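Learn > Machines > How Robots Get Looked After

Looking after a robot with two hands

Some robots have wheels. Some have a big claw. The one at the Clestley workshop is called Likero and it has hands — black ones, with fingers that bend in the middle like yours. Its job this month is toast.

Before any toast, set up time. The toaster goes on the table and so does the tray. If they get put in the wrong spot Likero can miss, becuase it learned where things go. Move the toaster a bit and you have to check the reach again.

Then the arms get woken up, slowly. 7 checks for each arm. Shoulder, elbow, wrist, all that. Fingers last.

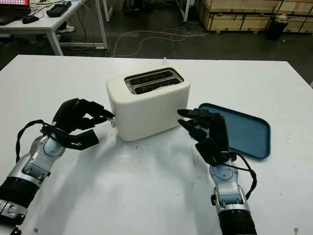
Fingers, toaster, tray.

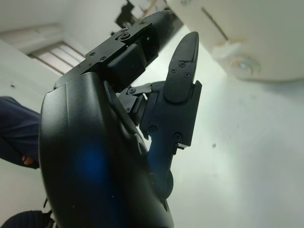
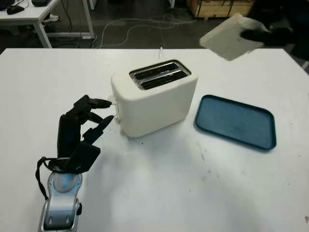

Reading time: 2 minutes

The last picture has a finger right up near the toaster lever. Tricky bit! Push too high and the finger slides over the top. Too low, it bumps the side. So the people at Damis (they do the repairs) make the robot stop just before it touches, and look. Good? Go on. Not good? Back up, change a number in the computer, try again. It took 81 tries to get the lever right.

Now the middle picture, that's a hand close up. See the tiny screws? Screws can wiggle loose when a machine moves all day. Every morning somebody checks them with a little screwdriver, snug but not too tight. Dust gets wiped off with a dry cloth. No water, ever.

Cables too. An arm that twists can pull on it's cable, so you leave a loop with some slack. Try it with a jump rope tied to your wrist — pull it tight and you can't turn your arm much.

If a finger goes stiff it comes off and a spare one goes on. 6 spares in the Tilahun parts drawer. Swapping takes 2 people, one to hold, one to do the screws. Power OFF first. Always.

Then all the checks again, from the shoulder down.

Filed under: Robots, Fixing Things, Ages 7 and Up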